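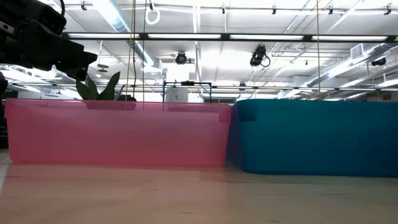

4.2 Does sorting at home reduce what households throw away?

The claim that a second container in the kitchen changes behavior has been repeated so often that it is seldom cited to anything. Where a citation is given, it tends to lead to one of two places: the Fesby pilot, or a paper that cites the Fesby pilot. We therefore went back to the pilot's own tables before designing our study, and we came away less impressed than we had expected to be.

Fesby enrolled 198 households and reported a drop in residual waste over a single season. There was no comparison group. The households had signed up by returning a card, so they were already people who return cards about waste. Kuruc, who ran the weighing, noted in an appendix that bags left out after the morning round were recorded as zero and not as missing. If even a small share of the zeros were late bags, a good part of the reported drop goes away. The main text of the report does not mention this, and later reviews do not either.

Our own trial was carried out in two districts of Plivport. Households in Flisell received a pair of open plastic bins in different colors, a printed card and one visit. Households in Vondráček received the card and the visit but no bins. We chose plain household storage bins over purpose-made sorting units on grounds of cost, and also on the suspicion that purpose-made units signal to people that they are being studied. Figure 4 shows two bins of the general type discussed here, one pink and one teal. Color was not treated as a variable and we make no claim about it, although the literature contains several confident claims of that kind, most of them resting on what people said they preferred in an interview.

In all, 95 households in Flisell and 90 in Vondráček completed the trial. Residual waste fell in both districts. The fall was somewhat larger in Flisell, but the gap between the two was smaller than the ordinary swing we saw from one collection to the next within either district. We do not think this can be called an effect. A reader who wants it to be one will find that removing the November collections makes the gap wider, and we report that version in the supplement so that it can be checked. We had no reason before the trial to leave November out and we have not found a good one since.

The self-reported data tell a happier story, and we trust them less. Most people in Flisell said they were sorting more than before. So did most people in Vondráček, who had been given nothing to sort into. The simplest reading is that a visit from a researcher makes people say they sort. Šimko has argued in an earlier working paper that such answers are "a record of good manners," and nothing in our interviews persuaded us otherwise. When we compared answers with weights household by household, the two were close to unrelated.

Some of the bins were put to other uses. During the second visit we found them holding shoes, potatoes, dog food and, in one apartment, a sewing project. Roughly 20 percent of the Flisell households were no longer using either bin for waste by that visit. Program reports usually count every container handed out as a container in use, and the cost per household is worked out on that basis. Corrected for actual use, the cost in our trial rises by a quarter, before anyone has asked whether the remaining bins did anything.

It could be objected that the trial was too short and that habits take longer to form. This may be so. It is also an objection that can be raised against any null result, and it was not raised against Fesby, which ran for a shorter time and reported success. A second objection is that our visits were themselves a strong treatment and drowned out whatever the bins added. We find this one more serious. A design with a third group, receiving neither bins nor visit, would help to settle it. We asked for such a group in the original plan and lost it when the budget was cut.

We would also caution against reading the shared decline as evidence that visits work. Collection fees in both districts went up shortly before the trial began, and the weights had been drifting down for several collections by then (see Section 3.4). What can be said is limited: giving people bins did not do measurably better than not giving them bins.

Figure 4. Household storage bins in two colors.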